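About Gerngate

Gerngate teaches robot arms to handle laundry. That is a smaller claim than most companies in our line of work will make, and we are comfortable with it. Aarti Chaturvedi and Devendra Sachdeva started the company after several years of watching demo videos in which a shirt gets folded once, to music, and the shirt is always the same shirt.

We don't believe a robot understands a towel. What it can do is copy, within limits, what a person has made it do many times over. So we pay people to do the showing. An operator steers the arms by remote control, picks up a piece of clothing, spreads it, folds it, puts it down, and the movements are recorded. For simpler jobs we take hold of the arm and move it by hand.
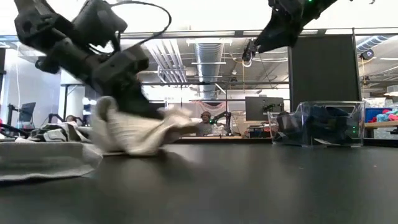
A new operator records 200 practice runs before any of their work goes into training. Yogesh Tomar, who runs operator training, would like that number to be higher. Most of the early runs are bad in ways the operator can feel but can't yet fix: the grip lands too deep, or a sleeve gets dragged along with everything else. We keep those runs, marked as what they are. Throwing out every failure makes a nice-looking data set and a robot that has no idea what to do when a sock is inside out.

How much showing is enough? We were told 300 runs per task when we started. For Cesura, our folding project, we stopped believing that figure well before we reached 1000. More runs helped with clothes like the ones we had recorded. They helped much less with a fitted sheet, and we still don't sell anything that folds a fitted sheet.

Nnamdi Briggs handles testing and has the final say on what we publish. His rule is that a result counts only if the operators were out of the room and the clothes were new to the system. Under that rule our numbers look worse than other people's — we print them anyway.

Customers who want to see the work are welcome to visit and bring their own laundry. Rajkumari Prajapati arranges visits.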